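Home | Stories | Kitchen | Contact

The tidy table
Sat 18 January – by the Erisham Weekender

She has run the packing corner at Jibrin for 2 years now, and she still gets excited about a basket. "I know how that sounds," she says, laughing, "but give me a good wire one and I'm happy all afternoon!" She puts white paper down before anything else – it saves the tabletop, and small things show up so much better against it. 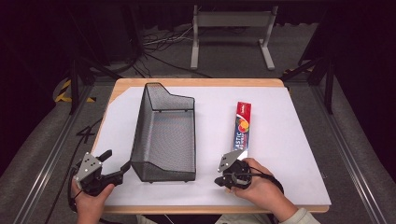
Black mesh basket and a fruit-print box on the papered table.

Tall boxes are her favorite subject. "Everybody wants to lay them flat, and then you've lost the whole bottom of the basket," she says. Hers go in on end, against the high side, with the pictures facing out so you can find what you're after.

Comments

Mesh here too, bought in March, love it.

Where does she get her paper? Ours wrinkles.

Does she do the Eton shop as well?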